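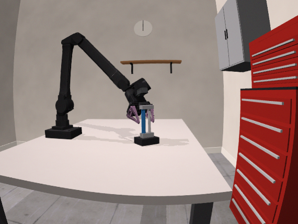
The open day at Van Dijk's site in Ploltport ran from 11 in the morning, and I drove over from Prondton mostly because a neighbor's plant had been told by a salesman that arms like these would soon be doing its fixture work. I wanted to see one for myself. What we got first was a simulator on a big screen. The arm was black, the table was white, and the job was a little gate made of two posts and a crossbar, one post blue and the other gray, with the gripper's pinkish fingers down over the top of it. Someone had gone to the trouble of putting red tool chests beside the table and a clock on the wall. I'd have traded both for a few oily parts and a bad floor.

The presenter told us the program had been through 328 practice runs in software. I asked how many of those had been tried on a real arm and was told that this was "the next phase." Fair enough, but the flyer in my hand said "ready for your line," and I don't think those two statements belong on the same afternoon.

A man behind me asked what happens if the part is turned a few degrees from where the arm expects it. He got a long reply about randomized starting positions. It was a decent reply, as far as I could follow it. He then asked if they could turn it now, while we watched, and they said the demo was set up in advance. That was the end of questions for our group.

The walk through the shop was better. They have 3 real arms behind a fence, and one of them was moving boxes from a belt to a pallet at a pace I could have matched before lunch, though not after. It stopped once. A technician opened the gate, nudged a box, closed the gate and pressed a button, and the tour guide kept talking the whole time about uptime.

Parking was in the Dondutgate lot, a long walk with no signs. Entry was free. The training course they push at the exit is 199 dollars a seat, and the sheet doesn't say if you get to touch an arm. I asked at the desk and they took my email address. Coffee was good, and there were enough chairs.

I'd go again if they run the same task on one of the arms behind the fence and let a visitor place the part. Until then I've told my neighbor to hold off on signing anything.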